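Ginting two-arm cell: progress report to the Skivetport fund
Reporting period ending May
Prepared by the robotics workshop, Cosbridge

Summary

The cell is running again on both arms. The right wrist was rebuilt in the first half of the period and the left gripper was stripped and put back together in the second. The simulated copy of the cell, which we use to check every change before it goes onto the machine, was brought into line with the rebuilt hardware. Two items from the last report are still open: the cable guide on the left shoulder and the spare controller. Spending is within the agreed amount.

Right wrist

The last report said that the right wrist had developed play and that we had limited the arm to light work. We took the wrist off and found wear in the outer bearing and a loose clamp ring behind it. The bearing was replaced from stock. The clamp ring had to be ordered, and the first one sent was for the older version of the arm, so the arm stood idle until the right part came. It was fitted on a Tuesday and the arm was run that afternoon at reduced speed with nothing in the gripper.

We then ran 300 open and close cycles with the wrist in the upright position and checked the play at the end. It had not changed. The same test with the wrist pointing down is now part of the routine, as most of the cell's picking is done that way.

Left gripper

The left gripper was not faulty when we opened it, but the fingers were closing slightly off centre. One finger carriage was dry and had picked up grit. We cleaned both carriages, replaced the grease and reset the zero position with the fingers fully closed. The finger pads were changed at the same time. The old ones could have gone on a little longer, but the gripper was already apart and the pads are cheap.

After reassembly the gripper did not report its position on start-up. The fault was a connector that had not been pushed fully home. We have added a line to the reassembly sheet for this, and the cable now has a paint mark that disappears under the connector shell when it is seated.

Simulated cell

Bringing the simulated copy up to date took longer than planned. The rebuilt wrist sits slightly further out than the old one, and the model of the arm in Usex still had the old length. Reaches that looked clear in Usex were coming out short on the machine. We measured the wrist again, corrected the model, and then went through the saved set-ups to see which ones depended on the old value. Of these, 27 had to be changed. Most needed only a new start position. A few had approach angles typed in by hand and were redone from scratch.

The furnished room is the set-up we use most for checking the grippers, so it was done first.

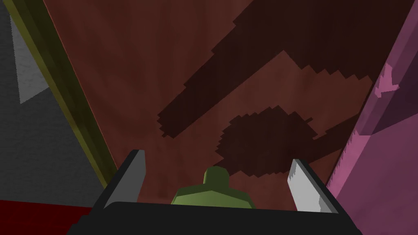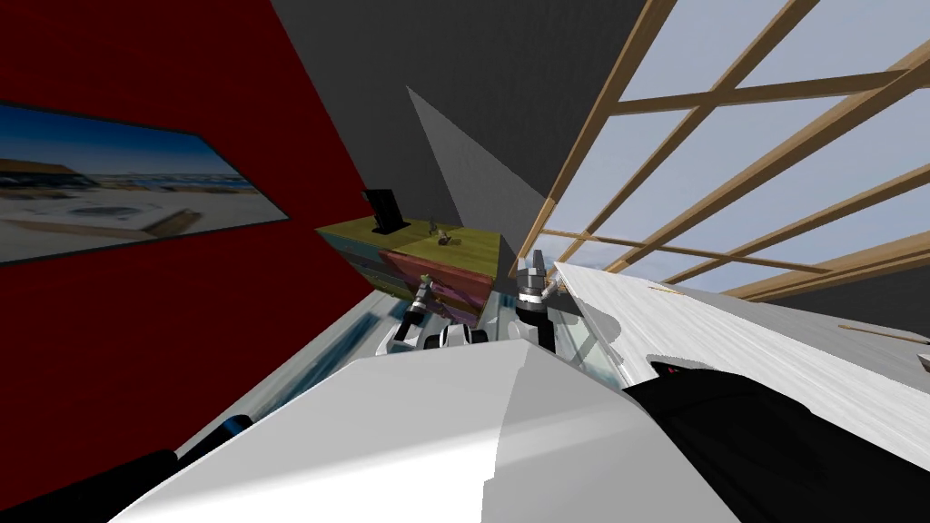 Furnished room in simulation: the first view is of an open gripper with the green object between its fingers, the second of both arms forward at the painted cabinet.

The checks we run in the room are short. Each arm is brought to a reach position, the gripper is opened and closed, and the joint readings are compared with the stored values. We do this after any change to the arm model and before any program goes across to the machine. A full set now takes 30 minutes, including the time to load the room. Before the clean-up of the saved set-ups it could take most of a morning, mainly from having to correct positions by hand and start again.

We have left the shadow settings low. Raising them slows the computer down and makes no difference to the joint checks. If the partners want to use the room for camera work later on, this will need to be looked at again, and probably paid for separately.

Finger friction in the model is still an estimate. The new pads grip more firmly than the old ones, and we have not yet measured by how much. Until that is done, a grasp that holds in Usex is treated as a sign that the reach is right and nothing more. It is tried on the machine at low speed with someone at the stop button.

Routine care

The maintenance plan agreed at the start of the grant was written around calendar dates. This did not suit a cell that stands still for weeks and then runs every day. We have moved to counting running hours. The wrists and grippers are now due for inspection every 600 hours, with the carriages wiped and greased at the same visit. The battery in the controller stays on the calendar, as it ages whether the cell runs or not.

The log sheet has been shortened. The old one asked for readings that were always the same and people had stopped filling it in. The new sheet has the running hours, the state of the pads, any play found in the wrists, and a space for remarks. It is kept in a plastic sleeve at the cell door, and a copy is typed up at the end of each month.

Problems and delays

The wrong clamp ring was the main delay. The supplier took it back without charge, but we now quote the arm's serial number on every order.

The cable guide on the left shoulder still rubs when the arm is raised fully to the side. We have wrapped the cable as a temporary measure and set a software limit to keep the arm out of that position. A new guide has been drawn, and a first print was too stiff to clip on. A second version is waiting for printer time.

The spare controller has not been delivered. We have a new delivery date but it has already moved once. If the controller in use fails before the spare arrives, the cell will stop.

Spending

Parts for the right wrist cost less than allowed for, as only the bearing and the ring were needed. The saving has gone towards finger pads and a second set of grease cartridges. Staff time on the simulated cell was over the estimate and has been covered from the hours set aside for training, which will now take place in the next period. We ask the fund to note this change. No extra money is requested.

Next period

Fit the new cable guide and remove the software limit on the left shoulder.
Measure the grip of the new pads and enter the values in Usex.
Finish the remaining saved set-ups that are rarely used.
Hold the postponed training day for the two teams sharing the cell.
Receive and test the spare controller, if delivered.

A copy of the current log sheet and the revised reassembly sheet can be sent on request.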